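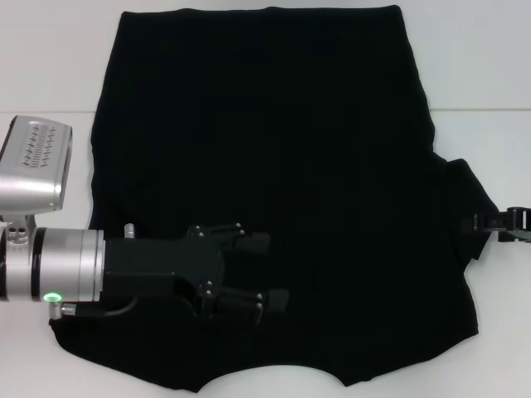

Black T-shirt laid out on the white table, item 3.

Eynon Clothing Exchange — Minutes of the Regular Meeting
October 15, 2021
Held in the sorting room, Ulano Building

1. Minutes of the last meeting
Approved with one correction. The rack order was placed with Zikton, and the earlier minutes had it under Brorkov.

2. Stock report
The exchange has taken in 2277 garments from April to the end of last month. Of these, 111 were set aside as rags. Adult T-shirts are still the largest group and take up most of the lower shelving. Children's coats are short again. A notice asking for coats will go on the front door and in the next newsletter.

3. Folding standard for T-shirts
The shelves were discussed at length. Shirts are going out in several different folds, and the stacks lean and have to be redone before opening. Members agreed on one fold for all adult T-shirts:

Lay the shirt flat on the table and smooth it from the middle outward. Pull the sleeves out straight before starting. Fold each side in toward the center, sleeve back on itself. Bring the hem up to the collar, then fold once more if the shirt is a large or above. The finished fold goes on the shelf with the closed edge facing out.

It was pointed out that black shirts are the hardest to check, as creases and lint hardly show on them. They should be done on the white table and not on the gray bench by the window. A hem that will not lie straight should be smoothed again before any folding begins. 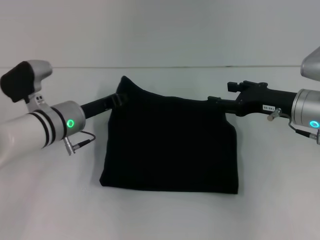 Black fabric held up by its top corners over the table.

There was some discussion of whether to lift a garment by the corners before folding. Those in favor said it lets the cloth fall straight and saves smoothing. Those against said it stretches thin knits. Agreed: lifting is fine for ordinary cotton shirts, and knits stay flat on the table. The fold will be reviewed at the April meeting.

4. Supplies
Brorkov has quoted for 1000 paper size bands. The price is the same as last year. Approved. Size bands go around the stack — one per stack, not one per shirt. The old stick-on labels may be used up on boxes but should be kept off clothing.

5. Room
The white table is to be wiped down at the end of each session. Two of the overhead lights flicker and have been reported to the Ulano office. No answer yet. Bags left in the hallway overnight are blocking the fire door and must be brought inside.

6. Other business
Request from the Eynon school for plain dark T-shirts for a play. Agreed, subject to stock. The school will send a list of sizes.

Next meeting to be set by email.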